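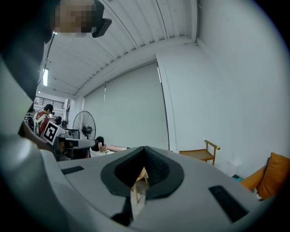 About Vetholm Rooms

Vetholm Rooms is a private company which lets working space by the day, the week and the term. Our premises are in Rurham, in a former seed warehouse on Flunen Street, and consist of one large hall, an upper level, two small meeting rooms and a kitchen. We let to schools, employers, rehearsal groups, research teams and training providers from the town and the surrounding villages.

The company was founded by Barrett Nakamura, who had managed the warehouse in its last years of trade and took on the lease when the seed business moved out. He remains our director. The first letting was to an evening class in upholstery, and the class still meets in the hall on a Saturday morning during term.

The Hall

The hall, with the upper level, provides 473 square metres of floor. It is open to the roof. The corrugated ceiling and its exposed beams belong to the original building and were painted white during the first refurbishment, together with the side walls. Lighting is by long fluorescent fittings fixed at ceiling height. They are switched in banks from a panel beside the main door, and hirers may light one end of the hall only if they prefer.

A large roller blind in pale grey hangs across the rear of the hall. It is operated by hand and should be lowered and raised slowly, with the cord kept clear of the roller. The blind may be left in either position at the end of a booking.

The floor is light in colour and is washed every evening. Adhesive tape may be used for marking out, provided that it is of the low-tack kind sold at the office. Paint, chalk and wax are not permitted. Hirers bringing heavy equipment are asked to give us its weight when booking, and to use the loading door on the yard side.

The Upper Level

The upper level overlooks the hall from behind a black metal railing. It is reached by the stair next to the kitchen and is included in every booking of the hall. Teachers and assessors have found it a convenient place from which to follow a session without standing among those taking part. Nothing may be hung from the railing or rested on top of it, and bags should be placed against the wall.

Furniture

Our furniture is plain and is meant to be moved. The hall is supplied with 41 wooden chairs and a number of folding tables. Most of the chairs came to us from the Shahbazi school of music when it closed its Rurham branch, and they are repaired in our own workshop. Slight differences in height between one chair and another are the result of many years of re-gluing and shortening. Any chair found to rock should be set aside by the kitchen door with a label tied to the back rail.

Chairs and tables may be arranged in any manner that leaves both exits clear. A plan of the usual layouts is kept at the office, and our staff will set the room out beforehand if the layout is requested two working days in advance. There is no charge for this. At the close of a booking, chairs are returned to the side wall in stacks of no more than 5.

How the Rooms Are Used

The hall was intended from the outset for activity that needs height, space and a level floor. Bookings in the past year have included drama rehearsals, first aid courses, furniture sales, practical research sessions, school examinations and a week of table tennis in November. The two meeting rooms are generally taken by smaller classes and by firms holding interviews.

Sound carries in the hall. Hirers who expect to use amplification are asked to say so when booking, so that the meeting rooms are not let for examinations at the same hour.

Our Staff

The company employs a small permanent staff. The office deals with bookings and accounts and is open from nine o'clock until half past four. The premises team opens and closes the building, cleans the rooms and maintains the furniture. A member of that team is on site whenever the hall is let, and can be reached on the internal telephone at the foot of the stair.

Care of the Building

We hold the building on a long repairing lease and set aside £2,000 each quarter for its upkeep. Recent work has included new seals to the loading door, repainting of the stair and replacement of the kitchen worktop. The next item is the yard drainage, which is expected to close the loading door for several days. Hirers affected will be written to individually.

Visiting and Booking

Prospective hirers are welcome to view the rooms by arrangement with the office. Viewings last half an hour and are normally held before ten in the morning. Provisional bookings are held for two weeks, after which a deposit is required. The scale of charges, the conditions of hire and a floor plan are available on request, in print or by email.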